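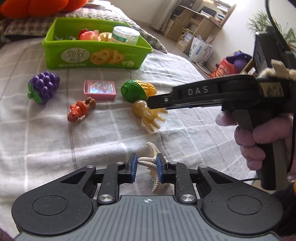

Light grey check, with a green storage box towards the head end.

Nendberg Percale Sheet Set, queen - reviewed after four months

I bought this set in November to replace a worn flannelette pair. The label states 300 thread count, single-ply cotton, and a fitted depth of 40 cm. My mattress is 34 cm with the topper on, and the corners have stayed put so far.

Price was $168 on sale. The comparable Fleston set was $252 and has a heavier hand, which I don't want in a Brisbane summer. 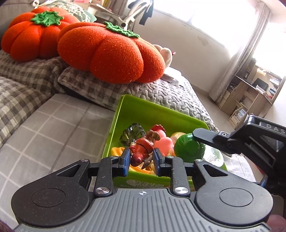
Shrinkage was measured on the flat sheet only. After the first warm wash and a line dry it had lost 2.5 per cent in length and just under one per cent in width. Later washes made no measurable difference. Colour loss is slight and even across the check. I use a plain powder and no softener.

Pilling is the weak point. There is a patch at foot level, on the fitted sheet only, that a fabric shaver removes in a minute or so. It came back within three weeks. The elastic runs the full perimeter and is stitched, not glued - an improvement on the old Misedach range, where it let go at the corners.
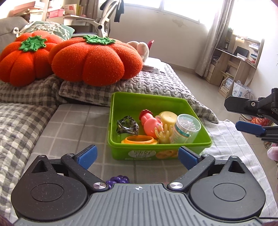
Pillowcases are the envelope type with a 15 cm flap, a little short for a high-loft pillow. Seams are straight and the thread ends were trimmed properly.

Recommended for warm sleepers. Four out of five.

Napaporn Nakpan
7 March 2019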